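# What Is an Obituary, and Who Gets to Write One?

An obituary is a short story about a person who has died. It has a beginning (they were born), a middle (they did a great many things, some of them involving fishing) and an end, which you already know before you start reading.

People have been writing them for hundreds of years. They used to be mostly for kings, generals and people who owned too much land. Now anyone can have one, including the lady who drove your school bus.

## What goes in

Most obituaries start with the plain facts: the person's name, how old they were and where they lived. Then comes the family. This part can be long. If someone had 19 grandchildren, all 19 expect to be in it, and they will check.

After that you get the good bits. What was their job? What did they love? What did they say so often that everyone at the table could say it along with them?

Here is a bit of one, written by Bjarke Egilsson for his great-aunt:

> Ülle Lill worked at the Plerkier button factory for 30 years and never once bought a button. She swam in the lake every morning until October, when she said it was getting "a bit fresh". She cheated at cards.

You never met Ülle, but you can probably picture her now. You may also have decided not to play cards with her.

## What gets left out

Nearly everything! A life is enormous and a newspaper column is skinny. Some papers charge by the line, so a family may have to choose between Grandad's favourite dog and Grandad's second-favourite uncle. The dog usually wins.

Writers also tend to be kind. If an obituary says somebody "always spoke her mind", she may have been quite loud. If it says he "liked things done properly", his children were not allowed to load the dishwasher.

## Some odd words you might meet

**Survived by** sounds as if the family escaped from a shipwreck. It only means these people are still alive.

**Predeceased by** means these people died first.

**In lieu of flowers** means "instead of flowers". The family might like you to give money to a hospital or an animal shelter. You say it "in loo", and yes, you may giggle once.
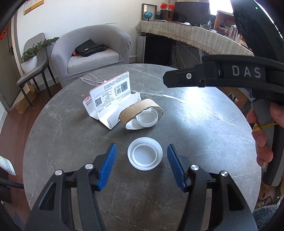
**Née** is a French word for "born". It tells you the surname a woman had when she was little, in case her old school friends are reading and wondering who on earth this is.

## Is it the same as a eulogy?

Close, but a eulogy is spoken out loud, usually at the funeral. An obituary is written down, so you can read it at your own speed and stop if you get sad. Feeling sad is allowed — so is laughing at the part about the cards.

## Try it yourself

You don't need to wait for anybody to die. Pick a grown-up you like and ask them five questions:

- Where were you born?
- What was your first job?
- What did you get in trouble for at school?
- What colour was your favourite bike, coat or car?
- Who taught you something useful?

Write down the answers in their own words, even the grumpy ones. Ask how to spell the names, too. A cousin called Kazlauskienė will not thank you for guessing.

Then read it back to them. They will tell you that you got at least one thing wrong, and start on another story while you look for your pencil.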